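Print this page | E-mail this article

Published Thursday, August 9, 2018
By Silviu Oprea

3.2 Stacked drawer boxes in small household storage

Of the 121 households in the Cutham survey, 97 kept at least some small items in cardboard drawer boxes. Most had bought them flat and folded them at home. Shoes were the most common contents, followed by cables, sewing supplies and paper records. People tended to add boxes one at a time, so stacks often mixed sizes from different purchases. Figure 2 shows a stack of two.

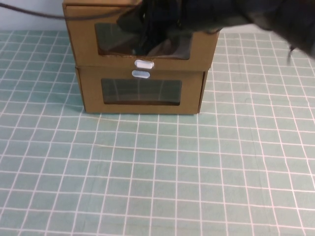
Figure 2. Two corrugated cardboard drawer boxes, stacked.

Households in the survey gave two main reasons for choosing drawer boxes over boxes with lids. The lower box can be opened without lifting the upper one, and the contents can be checked from the front. The second reason applies only to boxes with a window. In Figure 2 the upper box has a clear film window in its front face, but the film looks dark because the inside of the box is in shadow. Several people in Cutham described the same problem on low shelves and had gone back to writing labels. The white oval pull tabs in the figure sit one just above the other where the boxes meet, and this arrangement came up in our interviews too. Respondents said they sometimes took hold of the wrong tab when reaching without looking.

We use cookies to improve your visit. By continuing you accept our cookie policy.

Uneven widths were a smaller concern. An upper box that juts out past the lower one was usually left that way unless the stack stood in a walkway. Later interviews in Shehu, carried out in January, gave similar answers, although stacks there were lower and more often kept inside a closet.

Print | E-mail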